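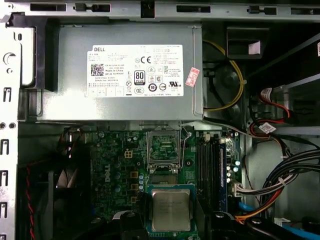
Dell supply, lid off, label side up. 80 PLUS badge, CE mark, and more small print than the rest of the machine put together.

Processor change on one of the small office Dells. Notes as I go, mostly so I can find them again.

Read the label before ordering anything. The supply in a small chassis is an odd shape and an ordinary desktop one won't go in. I bought the wrong sort from Sorholm in December and paid the return postage.

Mains lead out first. Then hold the power button in for a few seconds with nothing connected. Then the side panel.

Loose parts go in a holder, never on the bench. A processor set down on its contacts picks up whatever is there, and a bent pin in the socket usually means a new board.
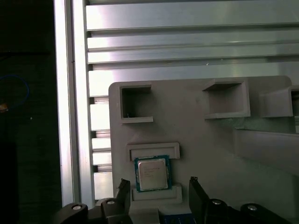 Hold it by the edges of the green or blue part. Skin grease on the metal lid wipes off with isopropyl. Skin grease on the contacts also wipes off, but you have to notice it first.

Shigeru Hamada asked whether a moulded holder is worth having over the plastic clamshell the chip came in. For one machine, no. The clamshell is fine. For a shelf of them, yes, as you can see at a glance what is still to be fitted.

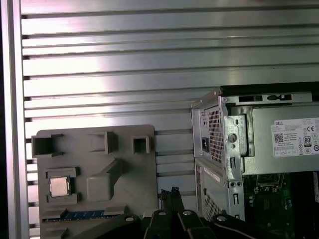 Parts tray on the left, chassis on the right. Processor in its pocket, memory in the long slot.

Keep the memory and the processor on the same tray. I used to keep them in separate tubs and once spent an evening on a board that would not start because the memory was still in the other tub.

Tray is a Henare one, item 821. The Zundent version has shallower pockets and I sent it back.

Check the board before the chip goes anywhere near it. Torch at a low angle across the socket. Every row should catch the light the same way. If one spot looks dull or out of step, stop and get a magnifier.
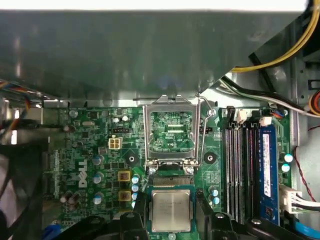
Socket open, load plate up.

Line up the corner mark and the notches, lower it straight down, let go. No pushing. The lever does the pushing, and it will feel like too much force the first time.

Thermal paste: 2 small dots is plenty on a lid this size. I use the Brulness tube.

Cooler screws in a cross pattern, a few turns each.

Contact: use the message form | © 2022 | Back to top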